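My night at the penny machines

2023-03-14

I gave myself $16 for the slots at Breltau, which I considered a generous research budget. Salim Mushi told me to pick a game by its theme, so I sat down at one about a haunted bakery. The bonus round pays up to 1,000 credits if you find the ghost. I found bread.

Misaki had the seat next to mine and hit 2,152 credits on a game with otters in it. She wasn't even looking at the screen.

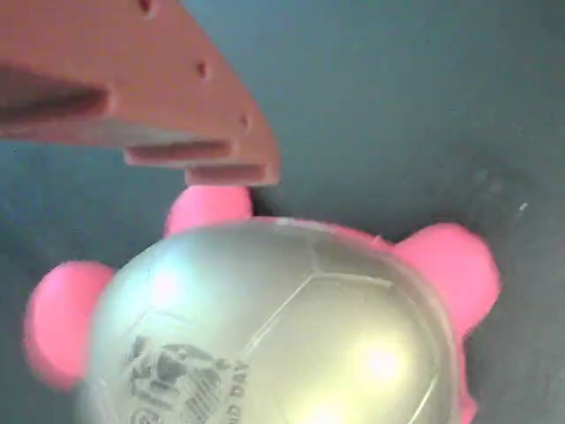
Pink toy, orange gripper.

I was down to my last dollar when the bakery coughed up 661 credits, and I cashed out like a man with a yacht. It was $6.61. The parking was eight. Salim wants to try Vovcombe in September, and I've already told him no otters.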